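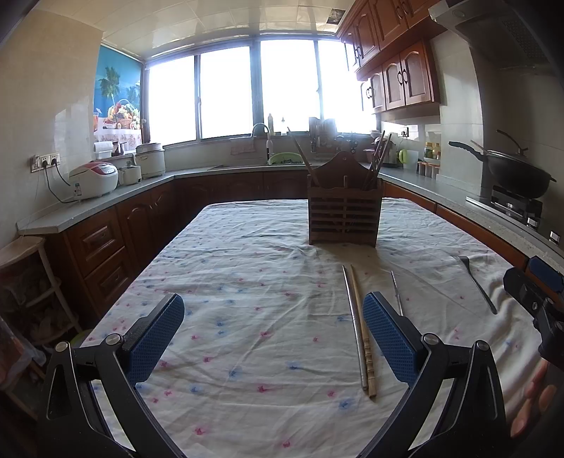 Home recording guidelines: what changes from September

It has been a busy few months for everyone on the household tasks project, and before anything else I want to say a big thank you to all of you who sent in comments on the draft guidelines (all 22 of them, and some ran to several pages!). Tharushi Dewan and I have read every one, and the version we are putting out now is a good deal better for it.

The biggest change is to the part on kitchens. The old wording asked people to "clear the area", and so many of you tidied away the rice cooker, the spice jars and everything else that makes a kitchen look lived in. Please don't! Worktops can stay just as the family keeps them. What we do ask is that the hob is off, that plugs and cords are well out of reach of the hand-held grippers, and that post, photographs and medicine packets go in a drawer before you begin.

Tablecloths were the subject of a long and rather lively discussion. Dimas Wijaya wanted them banned, as thin things like chopsticks are harder to pick up when the cloth bunches underneath, but Mhairi Ogilvie pointed out that plenty of people eat off a cloth every day of their lives and a robot will have to cope with it too. Mhairi won. Leave the cloth on, wrinkles and all, and write "cloth" in the surface box on your sheet.

Utensils should be laid down loosely and not lined up, and it is quite all right to mix wood and metal. Wipe the gripper pads between homes, check the linkage pins for play, and stop for a proper rest after 30 minutes, even if you feel you could go on. Sore wrists came up again and again in your comments, and we would much sooner have a short session than a sore colleague.

Consent forms must be signed by every adult in the home, including those who are out at the time. Sombat Noiphan has the new forms and will happily post you a bundle if your printer is as moody as mine.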